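3.2 How people talk about old floors

I went into this part of the study thinking I'd be writing about prices. I had my survey all set up, 243 households in Listberg and Wutilside, and the plan was to ask what they had paid to redo a kitchen or hallway and then compare that with what the house sold for later on. Well, folks answered the price questions in about four words and then talked for half an hour about their grandmothers! So I rewrote the interview guide in September and let them talk.

The first thing I noticed was how often green came up. Dark green stone, or tile made to look like it, was the floor people remembered from banks, train stations and the nicer kind of dentist's office. Most of them had no idea what the material was called (I didn't either, before I started this), and they'd reach for words like "mossy" or "like a pond."

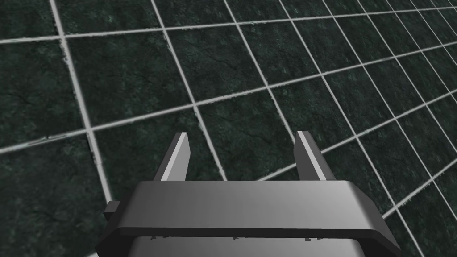
Of the 243 households, 60 had pulled up an older stone-look floor at some point, and I'd guess I heard the word "regret" in most of those kitchens, though I wasn't coding for it yet and can't give a proper number. Wutilside people were a lot more sentimental than Listberg people. My hunch is that this has to do with the old Drokar tile works, which employed half the town for two generations, so a floor there was often something an uncle had helped make. Figure 4 shows the general look I mean, a dark green marbled surface with pale lines between large tiles.

Figure 4. Dark green, stone-textured tile with light grout lines, seen at a steep angle.
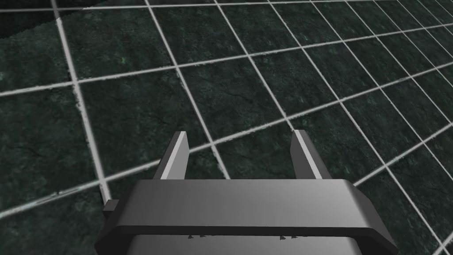 Grout turned out to be its own subject, and I'm a little embarrassed by how many pages of notes I have on it. People who liked their floors liked the lines to be thin and light. People who didn't like their floors complained about scrubbing, and 35 of them brought up a toothbrush without my asking (I started keeping a tally after the third one). Bauerfeind, the flooring shop on the Listberg side, let me read through its old order books, and pale grout beats dark grout there in every year I checked.

I'd be careful about reading too much into this, though. The order books only cover walk-in customers, and contractors bought their grout somewhere else. I come back to that gap in Section 4, where I go through the contractor invoices for both towns.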